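Teaching an arm to pick up a cube from its own wrist camera: what I did all semester

Project report, December 10, 2021
Lab partner on the hardware side: Siham El Fassi

So my project started out as something much bigger. I was going to have our arm (the lab calls it Jakia, and so will I) sort a whole tray of toys by type, and Tsz-kin Pan, who was my project mentor, very kindly let me believe that for two weeks. Then he asked me how well it could pick up one thing. I didn't know! That question ended up being the whole report.

The question, written out properly: if you train a policy only on wrist camera pictures, with no overhead camera at all, how many demonstrations do you need before it can reliably grab a small cube off a table, and does it matter how the cube is turned when you collect them?

Setup

Jakia is a tabletop arm with a two-finger gripper and a small camera that looks out between the fingers. I drove it by hand with the Wornska controller, which is a joystick with a squeeze trigger, and every run got saved as pictures plus joint positions plus how far open the gripper was. A run starts with the arm parked somewhere random above the table and ends when the cube has been lifted clear. If I fumbled it, I threw the run out. (More on that later, I think it was a mistake.)

I recorded 600 good demonstrations. It took most of my afternoons for a month and my thumb has opinions about it. Siham built the table surface and fixed the gripper cable when it worked itself out, which happened a lot.

The cube is a kid's block with different colors on different faces and a raised pattern on them. I picked it because I figured the colors would give the network something easy to hold on to. They did, and then they caused my biggest problem, so hang on.

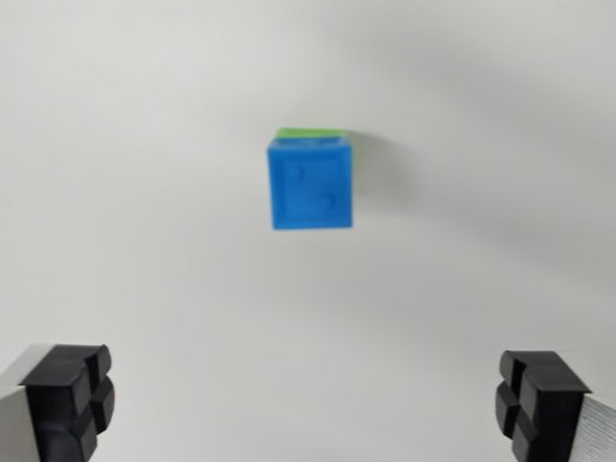 The network itself is nothing fancy. It takes the last two pictures and the current gripper opening and puts out a small movement for the arm. I used the Iltside training code that everybody in the lab uses and changed as little as I could, mostly so that when things broke I'd know it was my data and not my code. One full training run took a night. I also tried shrinking the pictures down a lot to make it faster, and that was fine far from the cube but bad close up, where it would shut the fingers too early and nudge the thing across the table.

First round: bad!

My first policy, trained on the first chunk of demos, looked great for the first half of every attempt. It would glide right over the cube and come down nicely. Then, with some cube positions, it would just hover. I watched a lot of hovering. I blamed the lighting, then the camera exposure, then Siham's cable (sorry, Siham).

Tsz-kin had me sort the demos by which face was pointing at the camera when the arm came down, and there it was. I'd been setting the cube back on the table pretty much the same way every time without noticing, so almost all of those runs had the same side facing the gripper. The policy had learned one color and one angle. Show it another side and it had no clue.

Second round

For the rest of the demos I rolled the cube like a die before each run and left it however it landed. I also quit squaring it up with the gripper, which made the driving harder and gave me some ugly crooked approaches. Those turned out to be good for it. I trained two versions with the same number of demos, one on the tidy set and one on the rolled set, and gave each of them 60 test grasps with the cube rolled every time.

The rolled version won by a lot. The tidy one missed or hovered on more than half of its tries, and the rolled one failed only 7 times. Most of those seven were with the cube turned corner-first to the fingers, so it got pinched on the edges and spun out. I don't have a fix for that, but I'd guess more corner-first demos would help.

What I'd do differently

I'd keep the fumbled runs. All my demos are clean, so once the arm pushes the cube a little sideways it has never seen anybody recover from that, and it just sits there or closes on air. I'd also write down the cube's starting pose as I go — I had to go back and label them all by eye, and it was miserable.

And I'd like to try other objects. Benmoussa, the project next to mine, has 2,000 runs on cups from the same arm, and we talked about mixing the two sets to see if mine gets better or worse. We ran out of semester. The recordings and my labels are in the shared folder, with a note on which runs are tidy and which are rolled, so whoever has the arm next can start from there.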